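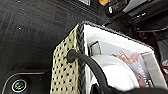
Progress report to the Vakier Fund
Project: Reading and writing classes for adults, Drurudmont
Period covered: from June until the date of this report, 25th December
Prepared by: Eyerusalem Tufa, project coordinator

1. Short summary

In this period the classes continued in Drurudmont and were opened in Patico for the first time. We have 81 learners registered in the two places together. Most of them come in the evening after work. The teaching is going according to the plan that was approved, with one change in the calendar, which I explain in section 3. The money is being spent more slowly than we expected on books and faster than we expected on transport.

I wish to thank the Fund for the quick answer to our letter about the bus tickets. It allowed us to keep several learners who live far from the town and who had already told us they would stop.

2. The classes

We have now six groups. Four of them meet in Drurudmont and two in Patico. Each group has a two-hour lesson, and after the lesson the room stays open so that people can finish their work or ask the teacher in private. At the start I thought this open time would be little used. In fact many learners stay, especially those who are shy to read aloud when others are listening.

The beginners' groups are still working with short texts of everyday life: a note from the school, a message from the landlord, the label on a medicine bottle. The upper groups have moved to longer texts and to writing. In the autumn they wrote letters to the bus company about the evening timetable. The letters were corrected in class and sent. The company replied to the group with a polite letter, and this reply was then used as a reading text for the next lesson. The timetable has not been changed.

Ibsa Jemal took over the upper group in Drurudmont when the former teacher moved away. He has changed the order of the lessons, so that writing comes first and grammar comes after, when people already have a question about it. I visited his class and I found the learners more active than before. I would like to try the same order in Patico, but I prefer to wait until the teachers there know their groups better.

3. Changes in the plan

The Patico groups began six weeks later than it was written in the proposal. The room we had agreed on was given to another user, and we needed time to find a new one. The new room is smaller but it is nearer to the market, and learners say it is easier to reach. We will add the missing lessons at the end of the course, and no extra money is requested for this.

The second change is about childcare. We had planned to offer it only in Drurudmont. Parents in Patico asked for it from the first lesson, so we moved a part of the money from the line "printing" to the line "childcare". The amount stays under the limit for which we must ask permission, but I want to mention it clearly.

4. Materials

The course book we use is the Abdella reader, first and second part. The second part arrived late and the upper groups worked from copies made by the teachers. Now all the books are delivered. The first part is good for beginners who already speak English well, but it goes too fast for people who are learning the letters and the language at the same time. The teachers have written additional pages for them, with bigger print and fewer new words on a page. We will collect these pages and put them in one folder, so that a new teacher does not need to make them again.

Furniture was a small line in the budget, and I give no details of it here. The full list of purchases is in the annex.

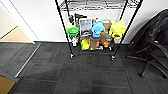 Wire shelving unit on casters.

5. Results until now

We do the same reading check at the beginning and in the middle of the course. The middle check is finished in Drurudmont and not yet in Patico, so I will send the complete table with the next report. From what the teachers tell me, the largest progress is in reading forms. Spelling is improving slowly, and some learners are disappointed by this. The teachers now show them their first pages of writing from June, and it helps them to see the difference.

Two learners from the upper group have passed the entrance test for the vocational course. One more will try in the spring.

Attendance is good in general, but it falls in the weeks when the farms need extra hands. We had the same problem last year. We could stop the lessons in those weeks and begin earlier in the year, and I would be glad to hear the opinion of the Fund on this before we make the next calendar.

6. Difficulties

The main difficulty is teachers. We have enough for the present groups, but no one to replace a teacher who is ill. Two times I had to teach the lesson myself, and one lesson was canceled.

Transport costs are the other difficulty. If they continue like this, the line will be finished before the end of the course. I will send a proposal for moving money from the books line, where we have savings.

7. Next steps

– finish the middle reading check in Patico
– complete the folder of additional pages
– look for a replacement teacher for both places
– send the proposal about the transport line
– prepare the calendar for next year after the answer of the Fund

If any part of this report is not clear, please write to me and I will explain it or send the missing papers.

Eyerusalem Tufa

2 comments | 6 shares

Related items
Opening of the Patico evening groups
Abdella reader: notes for teachers of beginners
Letter to the Fund about bus tickets
Annex: list of purchases

Contact the project office | © Drurudmont Adult Classes | Back to top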